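Print this page | E-mail this page

# Kernon Towel Folding Notes - README

Hello, and thank you for stopping by! I keep these notes for anyone using the towel set.
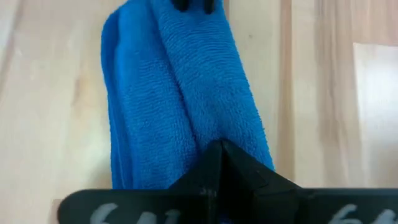 There are 561 entries in all, sorted into 10 folders, and 82 of them cover blue microfiber (my favorite, I admit - it keeps a crease so nicely). Each entry gives the cloth, the fold and a line or two of remarks. Folder 3 was renamed in August, so please update any old links.

Questions go to Caroline Kaijage.

We use cookies to remember your settings. Accept | Decline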